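We use cookies to keep this site working and to remember your settings. By continuing you accept our cookie policy. Accept / Manage

Mandham Home Skills, Unit 8: Small Accessories in a Shallow Box

Notes for the evening group. Bring these with you in October along with your own box.

This unit covers bracelets, hair ties, scrunchies and bows. They get mixed together on a dresser and the beads catch on the fabric.

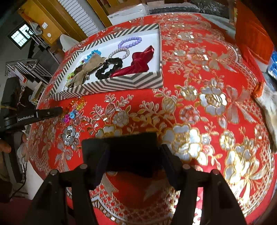
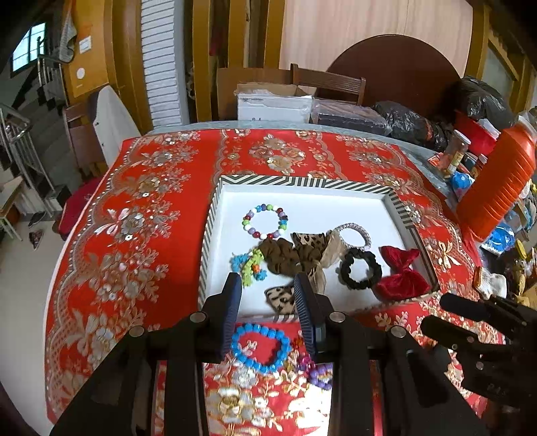
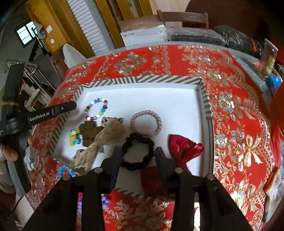
1. Choosing the box

A shallow box or lid is easier to use than a deep one. If you have to dig, the top layer ends up on the table and stays there. A plain light interior helps with dark items. Black hair ties disappear in a black box.

The Fagerlund trays in the supply closet are 8 inches wide on the inside. They hold one layer. Do not stack in them.

2. Sorting before filling

Empty everything onto a cloth first. A bare tabletop lets round beads roll. Make these piles:

- beaded bracelets, whole
- loose beads and broken strings
- scrunchies and plain hair ties
- bows and anything with ribbon

Broken strings do not go back in the box. Put them in a lidded jar or a zip bag for the repair session (Unit 18). Check the knot on every elastic bracelet by pulling gently on either side of it. If the elastic looks fuzzy, treat it as broken.

3. Filling

Start with the bows. Velvet and satin mark when something heavy sits on them, so give bows a side or a corner and keep the loops facing up. Burlap sheds and should be kept away from velvet.

Scrunchies go in next, laid flat. Bracelets go in last, each in its own ring. Two bracelets may overlap, three will tangle.

Leave a gap the width of a finger between the bracelets and any ribbon tails. Tuck the tails under the bow they belong to.

4. Cleaning

Wipe glass and plastic beads with a damp cloth and dry them before they go back. Cotton scrunchies can be washed by hand. Do not soak velvet. Use a clothes brush, one direction only.

5. Practice for next session

Sort one box at home and leave it in use for a week. Write down which items came out and where they ended up. We will compare lists at the start of class. Hivus dividers will be available to try for anyone whose box shifted when it was moved.

Related handouts

Unit 3: Folding Scarves and Thin Belts
Unit 7: Drawer Dividers, Hivus and Homemade
Unit 9: Earrings and Fine Chains
Trotska Sewing Kit: Contents and Refills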